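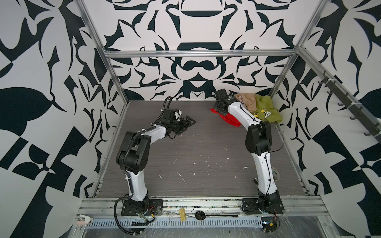

Website Handover Inspection - Checklist with Comments
Client site: Bastetti (catering and private events)
Built by: Priria, "Launch Fast" package
Inspected: December 19, 2022
Result: NOT READY TO SIGN OFF. Second pass needed on the items marked FAIL.

Scope: the live site, the domain account, the hosting account, the logo files and the printed cards. I was given the package description, the final invoice and a login. I was also given a completion sheet from Priria with every box ticked. I have not used it as evidence for anything.

1. DOMAIN AND OWNERSHIP

1.1 Domain registered in the client's name - FAIL
The registrant is Priria. The completion sheet says "domain secured," and I suppose it is, for them. Transfer to Bastetti before the last payment goes out.

1.2 Auto-renew on, with a card the client controls - FAIL
Auto-renew is on. The card belongs to Priria.

1.3 Client has own registrar login - FAIL
Follows from 1.1. A shared password in an email doesn't count as a login.

1.4 Registrar lock on - PASS
It will have to come off for the transfer. Put it back on the same day.

2. ACCOUNTS AND ACCESS

2.1 Number of admin users matches the number of people who need it - FAIL
There are 5 admin accounts. Bastetti asked for one. One of the others is called "test" and was last used in September. Delete it, and get a written reason for any that Priria wants to keep.

2.2 Two-step login on all admin accounts - FAIL
Off everywhere. The package page promises "bank-level security." I looked for what this refers to and found a padlock icon in the footer.

2.3 Client can add and edit a page without help - PASS
Tested with the client login. Clumsy on a phone, fine on a laptop.

3. HOSTING AND BACKUPS

3.1 Backups running - PASS, with doubts
The Ryu backup add-on shows a green check every night. A green check tells me the job ran.

3.2 Backup restored to a test copy - FAIL
Never done by the builder. I tried it. The pages came back and the image folder didn't. Until a full restore works, treat this site as having no backup.

3.3 Backup kept somewhere other than the web server - FAIL
Same server, one folder over.

3.4 Certificate valid, all pages forced to the secure address - PASS
Also checked the old links printed on last year's menus. They redirect properly.

4. FORMS AND CUSTOMER DATA

4.1 Inquiry form delivers to the client - FAIL
My first test message went to a Priria address. So did the second. Ask them to search that inbox and forward anything that came in from real customers, with the original dates.

4.2 Spam protection - PASS
Basic, but it stopped what I threw at it.

4.3 Privacy page fits this business - FAIL
Copied from somewhere else. It talks about shipping and returns. Bastetti doesn't ship anything.

4.4 Stored form entries - NEEDS ACTION
There are 351 entries sitting in the database, and the ones I opened were junk from the test period. Client to look through them before clearing, just in case.

5. BRAND FILES

5.1 Logo supplied in an editable format - FAIL
Supplied as a small web image only. It looks soft on the cards, and it will look worse on a van. The invoice lists "full logo suite."

5.2 Written transfer of rights in the logo - NOT SEEN
I was told it is "standard." Fine, then it should be easy to send over.

5.3 Font licenses - NOT SEEN
The heading font is Jarkance. No license in the folder. If it came with the builder's own subscription, the client may not be covered once the contract ends. Ask.

5.4 Business cards match the site - PASS
Phone number, spelling and web address all correct. Color is a shade darker in print - acceptable.

6. SPEED AND USE

6.1 Home page loads in under 3 seconds on a phone - FAIL
It didn't manage this once. The opening slideshow is the problem, and I'd question whether anyone booking a caterer waits for the second slide anyway.

6.2 Add-ons needed and up to date - FAIL
13 installed, several switched off and out of date. Remove what isn't used. Switched off is still a way in.

6.3 Text readable, buttons usable by keyboard - PARTIAL
Menu works. The booking button can't be reached with the Tab key. Gray text on the prices page is too pale.

6.4 Customer reviews on the site can be traced - NOT SEEN
The reviews on the home page have no surnames and no dates. Client doesn't recognize them. Take them down until someone can say who wrote them.

BEFORE THE SECOND PASS

Fix 1.1 to 1.3, 2.1, 2.2, 3.2, 3.3 and 4.1 first. The rest can follow, but should be finished before the final invoice is paid. Please send account screens and file copies with each fix - a new completion sheet won't be accepted on its own. I will rerun the restore test and the form test myself.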